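Learning to bake bread at the wrong end of the day

I have been making sourdough since June and I still can't get up early for it. Every recipe I've ever read seems to be written by someone who springs out of bed at five with flour already on their hands. I'm not that person. I do my best thinking after nine at night, and so, it seems, does my starter.

The starter came from Vesela Delić, who used to live two doors down from me in Clendgate and handed it over in a jam jar the week she moved out. She said it was very forgiving. I've tested that quite thoroughly! It has been forgotten at the back of the fridge, fed with the wrong flour, and once left on top of the boiler for a whole weekend, when it climbed out of the jar and made its way down the side of the cupboard. I scraped up what I could, fed it, and it was bubbling again by the next evening.

My first four loaves were bricks. Not charming rustic bricks either, just bricks. The crust was like a roof tile and the inside was grey and gummy, and I ate every one of them toasted with a lot of butter because I was too stubborn to bin them. I'd been following a timetable from an old Lazarević cookbook that wanted the dough mixed at breakfast and baked by teatime. Lovely in a warm kitchen. My kitchen faces north and has a back door that doesn't quite meet its frame, and by teatime the dough had barely noticed it was meant to be doing something.

So I gave up on the daytime and went over to nights. I mix the dough when I get in from work, fold it a few times while I'm pottering about with supper and the washing up, then leave it covered on the side until bedtime. By then it has usually puffed up nicely and wobbles when you nudge the bowl. I shape it, tip it into a floured basket, put the basket in the fridge and go to sleep. The fridge slows everything right down, and the bread can wait for me until I feel like baking it, whether that's the next morning or (more often) the next evening.

The cold dough was a revelation, by the way. It holds its shape when you turn it out and you can score it without the blade dragging. I had spent weeks blaming my cheap blade and nearly bought an expensive one from Solgate, and all along the dough was just too warm and floppy to cut.

The other big change was using less water. I know the fashion is for great big open holes and dough like soup, and if that's your thing then good luck to you. I want to put marmalade on my toast and have it stay there. I dropped the water a little at a time until I had something I could shape without swearing, and the loaves got taller straight away.

Flour matters less than I thought it would. I've used the posh stuff from the mill shop and the plain supermarket strong white, and my brother couldn't tell them apart. I do like a handful of rye in there for flavour, though it makes everything stickier, and it sets like cement on the bowl if you don't rinse it quickly. Dalal Masri swears by spelt. I've had two goes at spelt and both spread out like pancakes, so I'm leaving that one to her.

I'm up to a loaf every couple of days now, and a seeded one when there are people coming. The next thing I want to try is a proper dark rye, the sort you slice very thin and eat with pickled herring.

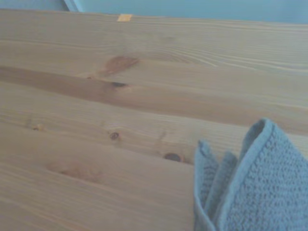 A pale wooden table and a cloth. 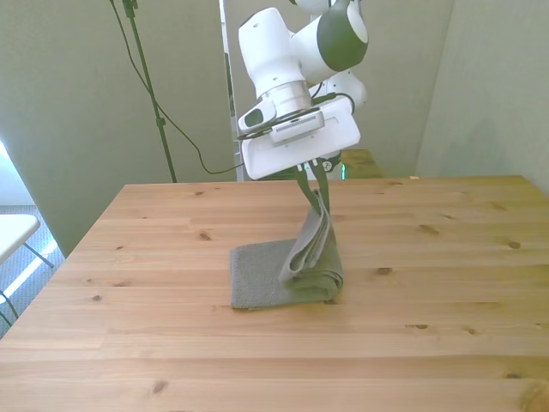 Can you leave shaped dough in the fridge for a second night?

Two nights is usually fine, provided the dough went in before it had fully risen. The loaf will taste sharper and may come out a bit flatter, so if you know you'll be late baking it, put it in the fridge a little earlier and use slightly less starter.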